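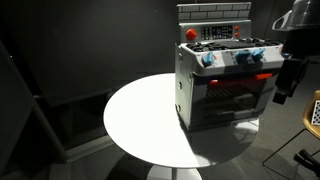
Flomcombe College
Home | Modules | Handouts | Contact

Handout 14: The Play Kitchen in Early Years Settings

Students should consider how a toy cooker supports pretend play. Controls and handles in a contrasting colour help children to find the parts they may touch. Before the Tandley seminar, read section 5 of the module guide and note two questions an adult might ask a child at play.

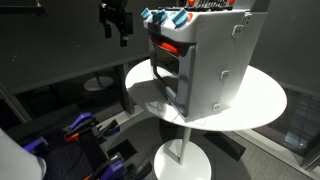
Figure 2. Toy oven with light blue knobs and a red-orange door handle, on a round white pedestal table.

Last updated: October
Shares: 14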